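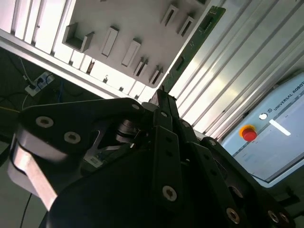
July 14, 2023

The Arnport student robotics program has now concluded its second term, and it is appropriate to record the progress of the assembly project. Students meet on Friday afternoons and are assessed on a single exercise, in which the arm must carry out a small parts task within 40 minutes of set-up time. Teams of 6 share the arm and keep a common logbook.

The work began in May with the Skultine workbook, which I continue to recommend for beginners. Its chapter on approach angles was read aloud in class, at the students' request. The later exercises were drawn from the Van der Linden notes and required some revision to suit our bench.

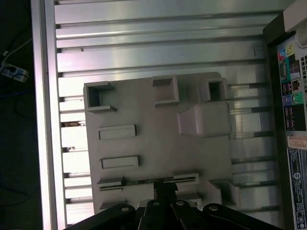 The moulded plate on the ribbed work surface, with the gripper at its lower edge.

Students are reminded that grip settings must be entered in the logbook before any change of program. Entries in pencil will not be accepted. Written reports, of no more than 200 words, are due at the first meeting of next term, and the Tinance worksheets should be returned at the same time.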